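The woman who runs the packing room at Prisgate keeps her worktables covered in brown paper. She changes it when it tears or when somebody has written too many phone numbers on it.

"You want a surface that small stuff shows up on," she said. "I started on bare white tables and I was always sliding things onto the floor."

She has worked there 13 years, most of them sorting and boxing small parts for mail order. Before that she did the same job at Hodalance, in a building with worse light and a loading door that stuck every October. The work has changed less than people assume, she said. Parts come in mixed, they get laid out, and they go into trays before they go into boxes.

She is particular about the trays. She likes metal, and she likes them rectangular, because they line up along a table and don't flex when they are full.

"Plastic ones bow in the middle," she said. "You pick one up by the ends and everything runs to the center."
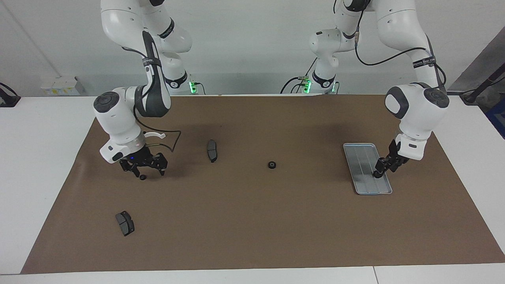 Her rule for laying out is to leave space between pieces. New people tend to tip out a whole bag at once and then pick through the pile. She has them put down a handful and clear it before reaching for more.

"It looks slow," she said. "Do 300 pieces that way and then do 300 out of a pile, and tell me which one you had to do twice."

Orders for Khokhar are the ones she mentions most. They come under part number 3310, with over 10 pages of packing notes, and she has read them all. Multano sends a single sheet, and she calls them every time to ask what it means.

She stops at three in the afternoon to wipe down the trays and stack them. Whatever is left on the paper goes into an envelope with the order number on the front. She used to leave it out overnight, until the cleaners folded up a sheet with half an order inside.

"I went through the trash for an hour," she said. "We got most of it back."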